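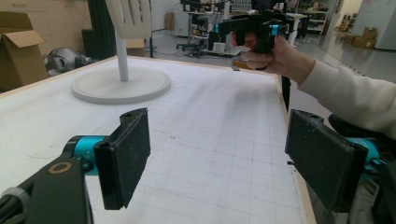 Folha quadriculada sobre mesa branca, com moldura de madeira clara.

A colher da avó não vai à máquina

Madeira na cozinha. Outra vez. Depois de anos a ouvir que era um ninho de bactérias, que o silicone é que era, que o nylon aguentava tudo, as gavetas voltaram a encher-se de faia, oliveira, bordo. Basta entrar numa loja de bairro em fevereiro, época morta, e ver o que sai: colheres compridas, espátulas, aquelas pinças de torradas que julgávamos extintas.

Comecei esta reportagem por causa de uma colher partida. A minha. Quarenta cêntimos numa feira, há uma vida, e rachou-se ao meio dentro de um arroz de tomate. Fui procurar outra igual e acabei numa oficina ao fundo de uma rua sem saída, com serradura até aos tornozelos e um homem que não levantava os olhos do torno.

Tsung-han Fung tem 68 anos e fala pouco. Oficina pequena, portão verde, a placa ainda diz Poon, o nome do antigo dono. Ele nunca a mudou. "Os fornecedores conhecem assim." Trabalha sobretudo bordo e cerejeira, às vezes oliveira quando lhe trazem um tronco de uma poda. Pinho, nunca. Larga resina, larga gosto, e ao fim de uns meses está mole na ponta.

Pergunto-lhe pelo verniz. Faz uma careta. Óleo e mais nada, diz, e volta ao torno. Fico ali um bocado a ver cair as aparas. O rádio dá as notícias, depois música, depois notícias outra vez.

O que é que se compra, afinal

A madeira densa é a que dura. Fibra apertada, poro fino. Passa-se a unha pela superfície e não deve ficar marca. Cheira-se, também: uma boa colher nova cheira a quase nada. Se cheira a verniz, alguém quis esconder qualquer coisa.

Depois o veio. Tem de correr ao comprido, da pega até à ponta. Quando atravessa o pescoço da colher de lado, parte-se aí, mais tarde ou mais cedo. Foi o que aconteceu à minha, explicou-me o Fung, com os dois bocados na mão e cara de médico a dar más noticias.

A Skukus, marca pequena que vende quase tudo por encomenda, fez as contas ao ano passado: 517 espátulas contra uns 800 talheres de salada. A espátula a subir, o talher de salada a cair a pique. Já ninguém faz saladas para doze, arrisca a rapariga que me atende o telefone. Talvez. Ou então temos todos frigideiras antiaderentes caras e medo de as riscar.

É uma razão boa, essa. O metal risca. A madeira não, ou risca tão pouco que não conta. E não derrete encostada ao rebordo, como me aconteceu com uma de plástico preto, cheiro horrível, jantar para o lixo.

As ranhuras

Há quem jure que a espátula de ranhuras é só para fritos. Disparate. Serve para virar peixe e deixar o azeite na frigideira, para levantar ovos escalfados, para mexer um refogado sem o empapar. O líquido escorre, o resto fica. Também pesa menos na mão, e isso nota-se ao terceiro tacho.

Problema: limpar. Os cantos das ranhuras agarram comida e a esponja não chega lá. Na Vallness, escola de cozinha onde passei uma tarde inteira a descascar cebolas que não eram para mim, usam um escovilhão de biberão. Enfia-se, roda-se, está feito. Arredondadas nas pontas são mais fáceis do que as de canto vivo. E convém ver contra a luz se ficou alguma farpa por dentro, as feitas à pressa trazem sempre.

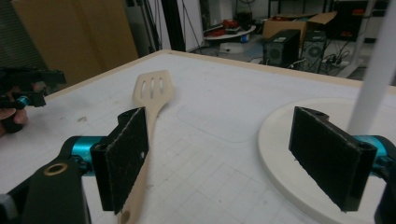

Lavar, secar, olear

Água morna, detergente pouco, esponja macia. Secar logo com um pano, e depois ao ar, de pé num frasco, pega para baixo. Máquina de lavar, nunca. O calor abre a fibra, a fibra abre a racha, e adeus.

Óleo: mineral alimentar, ou de linhaça cru próprio para cozinha. Azeite não, rança. Esfrega-se com um trapo velho, deixa-se a noite toda, limpa-se o excesso de manhã. Quando a madeira começa a ficar esbranquiçada e áspera está na hora de repetir. Na minha casa é quando me lembro, ou seja, raramente.

Manchas de açafrão ficam. Tomate também. Bicarbonato com limão atenua, mas uma espátula com dez anos sem uma nódoa é espátula que não trabalhou. As farpas lixam-se com grão fino, sempre no sentido do veio, passa-se por água, seca, lixa-se de novo. Fungo preto junto à pega? Se não sai com a lixa, fora.

O que custa

De tudo. No mercado de Stirnivgate há bancas a vender 2 por uma nota de cinco, importadas, leves, acabamento assim-assim. Duas bancas adiante, uma colher de cerejeira feita à mão custa o mesmo que um almoço para a família. Comprei das baratas e comprei da cara. As baratas estão no frasco, uma já com a ponta queimada, culpa minha. A cara uso-a para o arroz doce.

Voltei ao Fung para levantar a colher nova. Embrulhada em papel de jornal, cordel, sem recibo até eu pedir. Pergunto se a antiga tinha conserto. Abanou a cabeça e atirou os dois bocados para a caixa da lenha. Depois foi lá busca-los outra vez, mediu a pega com os dedos e guardou-a na gaveta. Dava para um cabo de espátula de manteiga, disse.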